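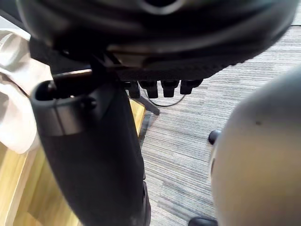 Fig. 1. Asiento de oficina visto por debajo: carcasa de plástico moldeado, banda de malla negra y clips de plástico bajo el borde.

Tema 6. Ergonomía del puesto sentado

Apuntes de la asignatura Diseño del puesto de trabajo
Profesora: Ildikó Hegyi
Versión revisada el 3 de noviembre de 2025

6.1 Postura y carga
Al sentarse, la pelvis tiende a rotar hacia atrás y la curva lumbar se aplana. Aumenta entonces la presión sobre los discos, sobre todo si el tronco queda sin apoyo. El respaldo recoge una parte del peso del tronco y el reposabrazos otra menor. Ninguna postura es buena si se mantiene horas seguidas. En clase usaremos como pauta levantarse cada 30 minutos.

6.2 Altura y profundidad del asiento
La altura se toma de la distancia poplítea (del suelo al hueco de la rodilla) con calzado puesto. Si el asiento queda alto, el borde delantero comprime la cara posterior del muslo; si queda bajo, el peso se concentra en las tuberosidades isquiáticas. Con mesa fija y usuario de poca talla se ajusta primero la silla a la mesa y después se añade reposapiés.
La profundidad debe dejar libre un hueco de varios dedos entre el borde y la pantorrilla.

6.3 Superficies: espuma y malla
La espuma reparte bien la presión al principio y pierde espesor con el uso. La malla transpira mejor, pero depende de la tensión: si cede, el usuario acaba apoyando en el marco. Al revisar una silla conviene mirar también por debajo las fijaciones y los bordes.

6.4 Pantalla
Distancia de partida: 600 mm del ojo a la pantalla, con el borde superior a la altura de los ojos o algo por debajo. Con lentes progresivas se baja más.

6.5 Caso para la práctica
Oficina de Sanside, puesto de atención telefónica. Distancia ojo-pantalla medida: 590 mm. El usuario refiere molestias en la nuca al final del turno. Proponed los ajustes por orden y justificad el primero. La ficha de medidas es la misma que en el caso Fenitz de septiembre.

Lectura: Grīnberga, capítulo 6, sin el anexo.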